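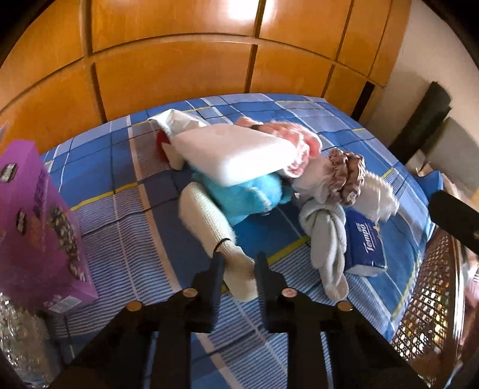

Home Ask Browse Tags Sign in

Sorting a mixed pile on the bed without losing socks

Posted in Laundry & Storage by valcombe_flat

My sorting surface is the bed, which has a blue plaid sheet on it. Everything from the dryer and from the day's pockets lands in the middle: socks, plush toys, wrappers. I hold sock pairs with a thin black elastic band. The bands leave a crease in knitted socks, and the ribbed cuffs are getting slack. Is there a better way to keep pairs together in a drawer 10 inches deep?

Paraskevi Kouris

The band is the problem. Constant tension on a rib knit shortens the life of the cuff, and the narrower the band, the sharper the crease. Lay the two socks flat, heel on heel, and fold in thirds from the toe. Stand the folded pairs on edge in the drawer. Do not turn one cuff over the other, as that stretches it the same way. Cream and other light knits should go in a mesh bag for the wash so the pair comes out together.

For the pile: take out trash first, then plush, then socks. Plush goes back on its shelf before any folding starts. A plain sheet makes small items easier to find than a plaid one.

tarar401

Bands are fine if you use wide ones. I have roughly 11 pairs done that way, no damage so far. Put it around the foot and keep it off the ribbing.

usance_k

just buy all the same sock

Related: Drawer dividers | Mesh bags | Washing plush toys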